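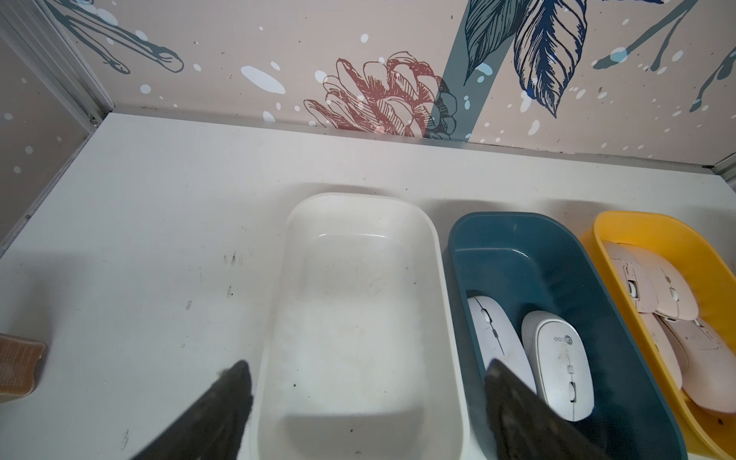

Lellard Equipment Exchange
Minutes of the October meeting, small sorting room

Present: Lorenz Eder (chair), Ottilie Hollenstein (minutes), members of the sorting group and two guests from the Prendach branch.
The meeting opened at 5:15 p.m.

1. Minutes of the last meeting
Approved with one correction. Under item 4, "keyboards" should read "keypads." Ottilie will fix the copy in the binder.

2. Stock report
Lorenz reported that 3,803 small items have come in since the start of the year. Most are cables and chargers. Mice are the next largest group, and 62 of them were still unsorted when the list was drawn up. The Sutter office closing brought in a lot of these. No more are expected from that address.

Ottilie asked that the stock list show mice by color as well as by type. Schools that order from us have been asking for matching sets. Agreed. The color column will be added to the paper sheet first and to the computer list when there is time.

3. Sorting mice into trays
This item took up most of the meeting.

The small sorting table is set up with three trays in a row: white, dark teal-blue and yellow. The question was whether the trays should stand for color of mouse, for condition, or for wired and wireless. The group has been doing it differently depending on who is at the table, and finished trays have had to be sorted over again.

Points raised:
- Sorting by condition is slow, as each mouse has to be plugged in or given a battery first.
- Sorting by color can be done by anyone and needs no training.
- Like should go with like. White mice went into the teal-blue tray and pink ones into the yellow tray, and members were happy with both.
- The Prendach guests said their branch sorts by color first and tests afterward. They get through a box in around 55 minutes.

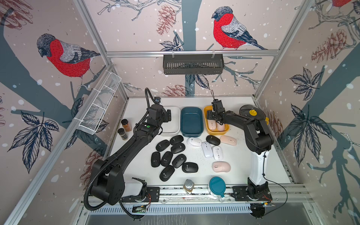
The small sorting table, with two pink mice in the yellow tray and more mice still to be sorted.

Decided: color first, testing second. White mice go in the teal-blue tray and pink in the yellow. The white tray is for any other color. If a tray fills up, it is emptied into a labeled box and put back in the same place in the row. Please do not swap the order of the trays.

Laying mice lengthwise in the tray was suggested so that more fit and the wheels do not catch. No vote was taken. Members may do as they like.

4. Cleaning
Several white mice in the last batch had gray scuffs. It was asked whether these should be cleaned before or after sorting. After, was the general view, and only once they have passed testing. Ottilie has tried the Fotex wipes and found they took off most marks but left the shell sticky. She will try a damp cloth with a little dish soap and report back.

The trays also need a wipe. The white one shows smudges on the bottom. Whoever finishes last wipes all three.

5. Other things at the table
Two spice jars with black caps and a round black lid with a yellow knob were noted at the back of the table. They are not part of the mouse stock and should be moved to the kitchen goods shelf. If they are wanted by anyone in the group, speak to Lorenz before the next meeting.

There was a short discussion about the two hanging baskets, the white wire one on the left and the black slotted one at the back. One member proposed using the wire basket for USB receivers, which keep getting separated from their mice. Others thought the receivers were small enough to drop through. Left open. For now, tape each receiver to the underside of its mouse.

The bullfinch wallpaper was mentioned. It stays.

6. Orders
One school order is waiting on pink mice. Lorenz will count what we have once the table is cleared and call the school. The second order, for keypads, went out complete.

7. Any other business
The Prendach guests invited us to see their testing bench. Three members put their names down. Ottilie will arrange a time.
The label printer is out of tape again. Lorenz to buy two rolls.

Actions
Ottilie: correct last minutes, color column, soap trial, Prendach visit.
Lorenz: pink mice count, call school, label tape.
All: tape receivers, wipe trays.

The meeting closed at 6:40 p.m.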